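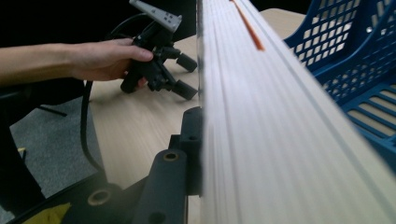 Sun 3 May

Whole afternoon on the question I can't leave alone, which is whether a machine could put away the things in my house. I've been reading the Prumon write-ups again and I keep getting excited all over. The bit I love is that the teaching is done by hand - a person takes hold of the gripper by its black handle and does the chore themselves, over and over, and the machine is meant to learn from that. Two stubby black fingertips with a small gap between them, that's all it gets in place of a hand! I spent ten minutes at the kitchen table trying to do things with only my thumb and one finger, held stiff. Picked up a teaspoon on the third go. Could not fold a tea towel to save my life. A blue plastic basket with holes all over its sides would be a good test, I think, because you could hook it almost anywhere, whereas my own laundry basket is wicker and floppy and probably a nightmare.

Tried to be fair about it and went round the house with a notebook. Wiping the table: yes, I think so, or very nearly. Emptying the cutlery tray: yes if the drawer is already open. Taking the bin out: the lifting is fine but tying the bag, no. Pairing socks: I'd have said no a year ago and now I don't know. Enosora had a long piece about socks in which the thing took over 5 minutes on one pair, and I cheered when it got there. Alone, in the sitting room, at a sock.

Shop work is further along than housework, I'm fairly sure of it. At Deng we put out the same boxes on the same shelves every morning and the shelves don't move. When I started in September I thought facing up tins was the dullest job going, but now I watch my own hands while I do it. You nudge with the little finger. You feel a tin catch on the lip of the shelf and tilt it without looking. How would you even write that down? You wouldn't, I suppose, and that's why showing beats telling. If somebody handed me one of those grippers and asked me to face up 1,000 tins with it I would say yes before they'd finished asking.

The baskets by the door are my favourite puzzle. They stick together when they're stacked, and the knack is a sort of shake and twist with a foot on the bottom one. No machine I've read about has a foot to spare.

Muster is the one that still bothers me. Lovely long article, says homes will be sorted in 2 years, and then when you read down to the end it's all been done on one kitchen counter with one mug. My counter has a mug on it too, and also the post, a plant, half a lemon and the charger lead in a knot. Cables! I would like to see anything deal with the drawer where I keep the cables. I can't deal with it.

Still, I'd have one tomorrow. Even if it only did the table and the spoons and took all night about it - I'm asleep, what do I care how slow it is.

Must strip the bed before supper. Duvet cover is another one for the list, put it under no, next to the bin bags. Also need milk and washing powder.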